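# How to test whether a machine can do a chore

2019-03-24

This page covers how to set up a fair test of one household or shop-floor chore, run it, and write down the result so someone else can use it. You don't need a full robot. A gripper held in your hand is enough for the first half, and that half rules out a lot of chores before any money gets spent.

The example chore is clearing small personal items in and out of a tray. It sounds easy. It's harder than stacking boxes, and a good deal closer to what people want done at home.

## Step 1: Write the chore as a start and a finish

"Tidy the table" can't be tested. Write two sentences instead: how things are at the start, and how they must be at the end. For the tray chore:

- Start: bracelets and a watch are spread over the tabletop.
- Finish: every piece is in the tray, nothing hangs over the rim, and nothing else on the table has moved.

The last condition matters more than it looks. Teodor Sârbu, who tested packing benches at the Buzatu parts shop, left it out of his first sheet and had to throw out two days of results. The arm was filling bins correctly and pushing the labels onto the floor.

## Step 2: Sort the objects by how they behave

Make three groups.

1. **Rigid.** Keeps its shape when picked up. Jars, boxes, picture frames.
2. **Jointed or strung.** Changes shape but stays in one piece. Bead bracelets, link watch bands, chains.
3. **Soft.** No fixed shape at all. Cloth, cord, tassels.

Most machines on sale today do well with group 1, provided the object is always the same size. Group 2 is mixed. Group 3 is where most home chores live, laundry included, and where most tests fail.

Soft things also keep moving after you stop. Leave a pause in the plan so the item can settle before the jaws open.

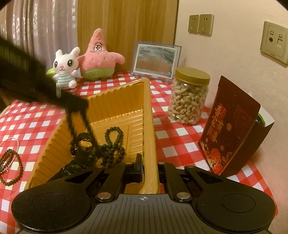
**Can a robot you can buy now clear a table at home?**

Only in a narrow way. It can move known objects between known spots if someone sets them up first, but an ordinary table with a mix of hard and soft things on it still needs a person.

## Step 3: Do it by hand with the gripper

Run the chore yourself using only the two jaws. Keep your other hand behind your back. If you can't finish this way, a machine with the same jaws won't either, and you can stop here.

Watch for these:

- Thin items lying flat. You may have to drag them to an edge before you can pinch them.
- Items touching each other. Beads catch on watch bands.
- High tray walls. Come in from above and keep the wrist upright.
- Patterned tablecloths. They don't bother you, but they can confuse a vision system – write down the pattern so the machine test uses the same one.

Do the whole chore 47 times. That's an odd number, and it came from the Buzatu sheet, which had 47 rows. Anything near it is fine.

## Step 4: Run the machine

Use the same objects, table and lighting. Shuffle the objects before each run and let a second person do the shuffling. The one who wrote the program tends to lay things out kindly without meaning to.

Don't help. If you touch anything during a run, mark it as failed and go on to the next.

The Niluvach bench arm we used stalls if it can't find an object within its time limit. Count a stall as a failure too. The Urnach controller logs it as "complete, 0 moved", so read the log and don't go by the green light.

## Step 5: Score it

Keep three columns: finished, partly finished, failed. Don't average them into one score. A partly finished tray is usable at home and no use at all on a packing line.

Then add the time per run, including setup. At Trindham, where the same test was done with small hardware, the arm was quick enough on its own but a worker had to space out the parts by hand first. With that included, it was slower than the worker alone.

## Step 6: Decide

For a shop, compare against the number of picks in a normal week. Under about 2000, we have not seen an arm pay for its setup time. For a home there's no such figure. The question is whether you'd leave the room while it runs.

Repeat the test in August or whenever the software changes. Keep the old sheets, and keep the same bracelets if you can.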